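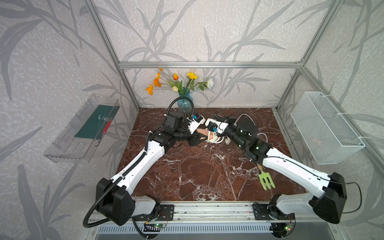
Chapter 7. Looking After a Two-Arm Cell

Most of this chapter is housekeeping. Dull, yes. But more cells stop for a loose cable than for anything clever, and the Flirthorpe teaching cell is no different. Read with the Obeidat maintenance sheets open, sheet 701 first.

What you need before starting: power off at the wall, hands dry, lint-free cloth, small hex keys, spare cable ties. The log book. Write in it as you go, not after.

Order of work. Rail first, then shoulders, then along each arm to the wrist. Check that both bases sit square on their mounting plates. Run a finger along the conduit and feel for flat spots or splits. Conduit should loop freely past the shoulder with slack to spare; if it pulls tight at full reach, re-tie it now. Same for the thin cables. Do not tie a signal cable to a moving link and hope.

Then the wrist cameras. Bracket screws nip up, no more, the plastic cracks. Clean the lens, power up, and look at the picture before moving anything. Are the fingertips in view? Both of them? Is the far side of the table sharp enough to work from? If the fingers have wandered to one side the bracket has turned, and the stored Cillex settings are no good untill you redo them.

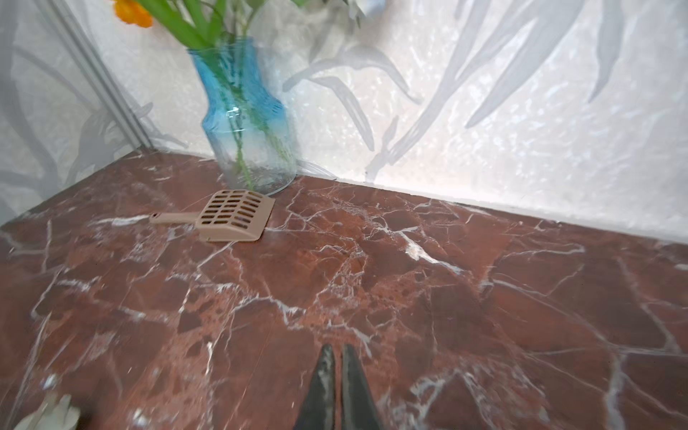
Fig. 7.2 Wrist camera view with the fingers at the bottom edge. Scoop and vase beyond.

Note how low the fingers sit. Fine for reaching forward, less good for judging height over a shiny top. Patterned stone makes it harder again, so do the touch-off by hand and dont trust the camera for the last bit.

Skulthorpe readers: your sheets were renumbered in October, use 2495 wherever we say 701. Steps are the same.

Section 7.1 takes the shoulder joints. Have the hex keys ready.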